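Groups > Kirgate Maker Society > Student Projects > Two-arm folding

Forum Wiki Bookings Members Search Log in

Towel folding on the two-arm cell: where we're at

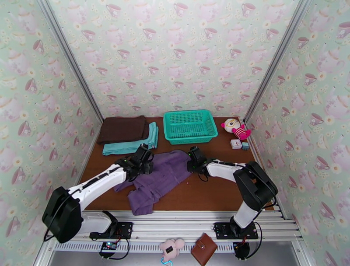
Posted by I-seul Woo, September

We have 275 demonstrations recorded and I'd like to settle the plan before the rest of the group starts adding more. The job is one cloth, flat on the table, folded in half and then in half again, then put on the pile at the back left. Demos so far are all by me and Cludo. The purple cloth is the one giving trouble. It creases a lot more than the teal towel, and with both grippers over it the left one tends to pick up a fold where it should be picking up a corner. I've kept the basket against the back wall and the doll in the back right corner for every run, so the background at least is consistent. Target is 2,000 demos by the end of term. Comments please, mostly on whether we start every run from a crumpled cloth or build up to it.

---

truseck
Build up to it. Start with the cloth laid square, then turned by a bit, then one corner folded under, then properly crumpled. If you go straight to crumpled you're asking the policy to learn flattening and folding at the same time and you won't know which one it's bad at.

---

cludo
I don't agree. We did the laid-square thing in the first batch and all it learned was to go to two fixed spots and close. Move the cloth a hand's width and it grabbed table. Crumpled from the start is slower to record but every demo is worth more.

---

truseck
It learned two fixed spots because you put the cloth in the same place each time. That's a placement problem. You can lay a cloth square and still put it somewhere different.

---

cludo
Fair on placement. I still think flattening is most of the task. The fold itself takes a few seconds and the flattening takes the rest.

---

lim_k
Can I ask about the wallpaper? The teacups and daisies are very busy and there's pink and teal all over the table as well. Would plain grey card on the three sides not be easier for the vision side of it?

---

I-seul Woo
Easier for the first week, then it fails when we take it to the open evening. We tried a plain background last year with the block stacking and it fell over as soon as the lights changed. I'd like to keep the pattern. If someone wants to do a plain set as a comparison I won't object, but it has to be logged as its own set and not mixed in.

---

lim_k
OK. I'll do a plain set if there's time on the bookings page. Evenings after seven are the only ones I can make.

---

parsnip
The keeping everything in the same place bit worries me more than the walls. If the basket and the doll never move, you have the same problem as the cloth. Somebody will shift the basket for the open evening and it'll go wrong. Move them between runs. Doesn't need to be clever, just pick them up and put them down somewhere else.

---

I-seul Woo
Agreed, I'd been thinking of that as a good thing and it probably isn't. From the next session the basket and the doll get moved every ten runs. The pile of folded cloths stays where it is because that's the goal position.

---

truseck
Check the right arm before you do any more. Last time I used it the wrist was lagging behind the leader by enough to notice, and if that's in the recordings it'll be in the policy.

---

cludo
I re-zeroed it before the last batch. It was fine for me.

---

truseck
Was it fine or did you get used to it? Run the square test and post the numbers.

---

cludo
Will do at the next session.

---

I-seul Woo
Plan then. Half the new demos from a crumpled start, half from flat but placed at random. Purple cloth and teal towel in turn. Right arm test first, and no recording until the numbers are up here. Please put your initials in the log, there are 6 runs with none and I can't tell who did them.

---

parsnip
Two of those are mine, the late ones. I'll fix the log.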